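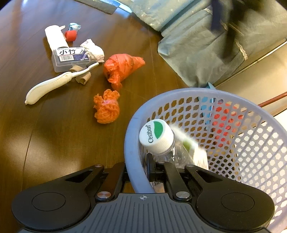
endbygal: Nope, rinsing is still required in Endby. They changed the pickup day to Wednesday but the rules for bottles are the same as before.

mudroom_mike: Ok but how clean is clean? I give mine a quick swish and toss it in. My neighbor runs hers through the dishwasher, which seems nuts to me — that's more water than the bottle ever held!

endbygal: A swish is fine. Caps back on, please.

tallpaul45: Disagree on caps. When I lived over in Atinga they wanted them off, and I got a sticker on my bin for it. Took me 30 minutes on hold to find out why.

mudroom_mike: Atinga has a different hauler though, so I'm sticking with caps on. What bugs me more is the bin size.
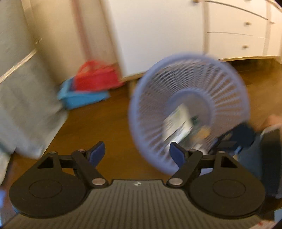

Ours is full by Sunday and we're only 4 people. Anyone paid the 40 bucks for the bigger one?

tallpaul45: Yep, worth it. Bring a bill when you order.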